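The Pisell 180 digital TV box: a long-term review

My mother-in-law's old television finally met its match last November, when the last of the analogue channels she used to watch through the communal aerial disappeared and left her with a blue screen and a polite message in the corner. The set itself was perfectly good, and she was very firm that she wasn't buying another one. So I went looking for a set-top box, and after a lot of reading (far too much, my husband would say) I came home with the Pisell 180. It's been in daily use ever since, first at her flat and now a second one at ours, and I feel I know the thing well enough to write about it properly.

What you get in the carton is the box, a remote control with batteries, a short SCART lead, an HDMI lead and a folded instruction sheet in five languages. The leads were a lovely surprise. The Bisix box I tried first came with HDMI only, and if you're buying for an older set, as so many of us are, that means another trip to the shop and another evening with no news. The Pisell has both sockets at the back, plus the aerial in, the aerial out, and one USB port on the front. It's small enough to sit on a narrow shelf and light enough that a stiff aerial cable will drag it backwards, so do put something under the feet. I used a bit of rubber matting left over from the kitchen drawers.

Setting it up

Switch it on, choose your language, choose your country, press OK and wait. That's nearly all there is to it! The first scan took long enough for me to make a pot of tea and drink most of a cup. It found everything we expected on the first go, including the regional channel that Bisix had missed twice. The channels come in numbered the way the broadcaster wants them, and you can move them about afterwards, though the menu for doing that is hidden under "Service", where I would never have thought to look. Siv Bråten from the second floor found it for me. She has the same box and had moved all her radio stations to the top.

I should say something about the aerial, as it makes far more difference than the box. Our building dates from 1913 and the walls are as thick as a church's. With an indoor aerial on the windowsill I had a fine picture on most channels and little squares dancing over the rest, and no box in the world will cure that. Once we plugged into the roof aerial the squares went away. If you're in a similar building, try the roof socket before you send anything back. There's a signal meter in the Pisell's menu with two bars, strength and quality, and it's the quality one you want to keep an eye on. Mine sits well into the green most evenings and drops a little in heavy rain. 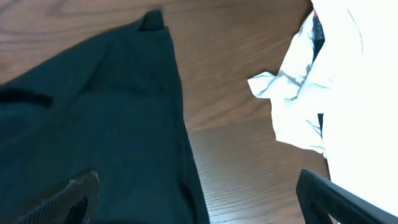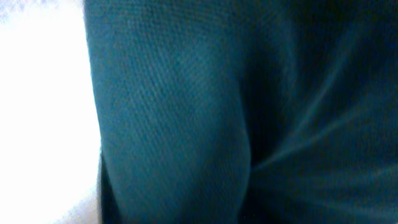
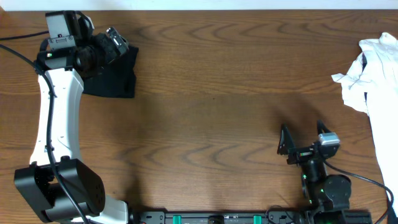 Green cloth in the first two, black cloth in the third, and the wooden table in the first and last.

Day-to-day use

Changing channels takes a moment longer than it did in the analogue days. You press the button, the picture goes black, you begin to wonder, and then up it comes. You do get used to it, although my mother-in-law spent her first fortnight pressing the button again and ending up two channels further on than she meant to be. The Sani box my colleague Halvard Eide has is quicker at this, I have to admit. He brought it round one evening and we swapped them back and forth like a pair of children. The Sani also has the nicer programme guide, with a full week laid out in a grid. The Pisell shows you now and next very clearly, and then you have to go into a slightly grey and gloomy list for anything later.

Where the Pisell wins, to my mind, is the remote. The buttons are big, the numbers are printed in proper dark ink, and the volume keys are a different shape from the channel keys, so you can find them by feel when the lamp is off. It will also learn the volume and power commands from your television's own remote, and we've been able to put the old one away in a drawer. Subtitles have their own button, too. On the Sani they're three menus down, and if you live with someone whose hearing isn't what it was, you'll know how much that matters at the start of a film.

Recording works through the USB port. I used an old memory stick for the first month and had stuttering on everything, then bought a small hard drive and had no trouble at all. You can set a timer from the guide, and it will wake itself up, record, and go back to standby. It can't record one channel while you watch another, which is a pity, and the recordings only play back on the same box. I had hoped to take a concert over to Agnes Haugen's and couldn't.

The grumbles

The blue standby light is far too bright. In a bedroom it would be like sleeping beside a small lighthouse, and there's no setting to dim it. I've got a square of brown parcel tape over ours.

It has also frozen on me, not often, but always while the text pages were open. Pulling the plug and counting to ten puts it right, and the channels are still there when it comes back. There was a software update over the air in the spring that was supposed to cure this. It has helped, I think, though I've stopped using the text pages much and may just not be giving it the chance.

And the instruction sheet is printed so small that I had to photograph it and enlarge it on my phone. The full manual is on the maker's website and is much better, with proper drawings of the sockets.

Price and where I bought it

I paid 378 kroner for the first one at Dirton and a little less for the second, when they had a shelf of them by the tills. The Sani was dearer in the same shop and the Bisix cheaper. Dirton took the Bisix back without any fuss, and the young woman at the counter told me the missing lead was the commonest reason people returned them.

I'd give the Pisell four stars out of five, and I'd buy it again for anyone who has an older set they're fond of and wants something they can work without ringing the family. If you mostly plan your viewing ahead and live by the programme guide, have a look at the Sani first. My mother-in-law, when I asked her for a line to put in here, said the weather map is much sharper than it used to be and could I please come and move channel six.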